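From: Sandro Fontana
To: Costa list
Date: 15 January 2025
Subject: Re: Drenent index rebuild leaves stale entries

Fiorella Negri wrote:
> After the upgrade, the rebuild finishes with no errors, but 3 of our
> shelves still return records we deleted last April. Running it a
> second time changes nothing. Is the cache at fault, or the index?

The index. Drenent writes deletions to a side table and merges them only when the segment size goes over the limit in the config file. Small shelves never reach it, so the old entries stay searchable. The rebuild command reads the segments as they are and does not look at the side table.

On our server the limit was set to 196. I lowered it to 30, restarted the Sarketti service, and ran the rebuild again. The stale records were gone on all shelves except Ullo, where the side table was owned by the wrong account. Check the log for "merge skipped" before you start. If you see that line, fix the ownership first.

Two notes on the setting. It is read at startup only, so a reload is not enough. A low value also makes the nightly import slower, and I would put the old one back once the merge is done.

I have not tested this with compressed segments. If yours are compressed, please post the output of the status command, with the version line included.

Sandro 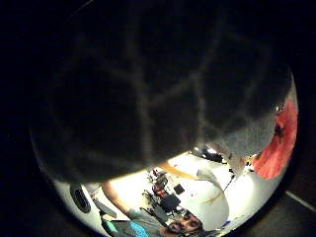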